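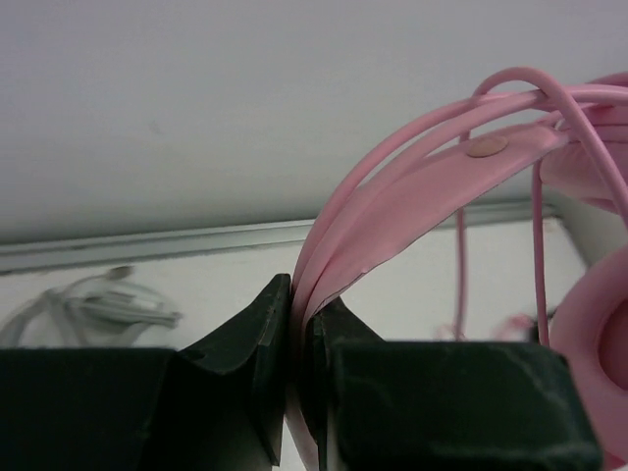
**Harau library opens listening corner with wired headphones**

16 March 2018

The public library in Harau has opened a new listening corner on its second floor, and the visitors can now borrow over-ear headphones at the front desk. The library bought 40 pairs. All of them are pink and all of them have a cable.

The corner stands where the old map cabinets were before. It has a long table, a low shelf and a carpet which came from the children's department. From this place the visitors can listen to the library's collection of local recordings, 608 in total, which until now were kept in the archive and could be heard only after making an appointment by letter.

"People had to write to us, and then wait, and then come on a morning when somebody was free," said Mitra Mohammadi, the head of the library. "Last year we received very few such letters. I don't think this means that people have no interest in their own town."

The recordings were made over many years by teachers, by the former radio club and by the archive itself. There are songs, weddings, market days, a long interview with the last ferryman, and many hours of the river - the radio club liked to record the river. Most of them were on tape and were copied to digital files during the past two winters. The sound is not always good. On some tapes one can hear a kitchen clock louder than the person who is speaking.

**Why with a cable**

The choice of the headphones was discussed for a long time. The library first planned to buy wireless ones, and it borrowed a few different models for trial in September. The staff found that they spent much of the day with charging them, and that the visitors often pressed the wrong button and lost the connection. After the trial the library decided for a simple wired headset with a soft pad under the headband, from a supplier called Clivik.

Jinlong Fang, who is responsible for the equipment, said that he was also thinking about cleaning. The same headphones are worn by many people in one day, and the library wanted a smooth surface on the outside that can be wiped quickly.

"The band is easy to clean. The pad is more work, it has small folds and a seam," he said. "We wipe them when they come back to the desk, and in the evening we look at them again."

The headphones can be used only inside the building. A visitor shows the library card, receives a headset and a small paper with its number, and gives both back before leaving. There is no fee. Children under the age of 5 can use the corner together with an adult, and for them the volume of the players is set lower.

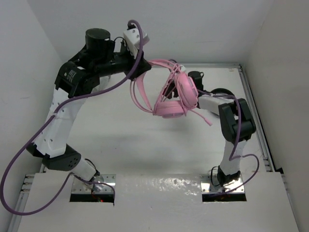
*The pink over-ear headset, lifted above the white work surface.*

**The question of color**

The color has caused more conversation than the recordings. The supplier offered the model in gray, in dark blue and in pink, and the library ordered pink for all. According to Mrs. Mohammadi, the reason is a practical one. Black and gray headphones were easy to put in a bag by mistake together with one's own, and during the trial in September a pair went home with a student, who brought it back the next morning with many apologies.

Some of the older visitors were not convinced in the beginning. Deming Luo, a retired bus driver who comes most mornings to read the newspapers, said that he had asked for a different color and was told there is none.

"So I put them on," he said. "After a minute I was listening to the bus station, the old one, with the announcements. I drove from there for half of my life. I forgot what I had on my head."

He has since listened to the bus station recording several times. He would like that the library looks for more from the same place, and he has given the staff the names of three former colleagues who may have tapes at home.

**Tangled cables**

A smaller problem is the cables. In the first week the headphones were kept together in a big box, and when a visitor asked for a pair, the person at the desk had to pull it out from all the others. Sometimes this took longer than finding the recording.

Tania Bhattacharjee, who works at the front desk in the afternoons, now puts each pair separately on the shelf. She makes a loose loop of the cable and lays it over the headband. She asks the visitors to do the same, and a drawing on the wall of the corner shows how. It is better not to wind the cable tightly around the ear cups, she explained, as it gets damaged near the place where it enters the cup.

"Students know this already. With my own generation I have to repeat it a little," she said.

The library has put away a few pairs as a reserve. If a cable breaks, it will be repaired in the town by the shop Mustine on the market square, which also repaired two of the old tape machines for the copying work. The shop does not take headphones with a broken band, so those would have to be replaced.

**What can be heard**

The list of recordings lies on the table as a printed book, and it can be searched on the two computers beside the window. It is arranged by place and year. A search by the name of the speaker is not possible yet, since for many tapes the names are missing. The archive asks the visitors to write down on the yellow forms if they recognize a voice. Several forms have already come back, and one of them names every singer in a wedding song from the upper village.

Teachers can reserve the corner for a class in the morning. The first class that came was from the secondary school, with their music teacher, Isla Hepburn. Her students had the task to choose one recording each and to write down only the sounds, without the words.

"It was quiet for the whole hour, and then everybody wanted to talk at the same time," said Mrs. Hepburn. She will come again with the younger class after the spring holiday. Her one wish is a second table, because the students at the end of the long one had to sit very near to the radiator.

Mrs. Mohammadi said that the second table is ordered. She does not know yet when it will be delivered. The library also wants to put a curtain between the corner and the stairs, where the noise of the entrance door comes up, especially at noon.

**Practical information**

The listening corner is open during the normal hours of the library. A place does not need to be reserved, except for school classes. One visitor can keep the headphones for 2 hours if other people are waiting, and without limit if the corner is free. It is allowed to use one's own headphones when they have a normal plug.

People who have old tapes from Harau and the villages near it can bring them to the front desk. The library copies them free of charge and gives the originals back. Please write on the box the place and, if it is known, the year.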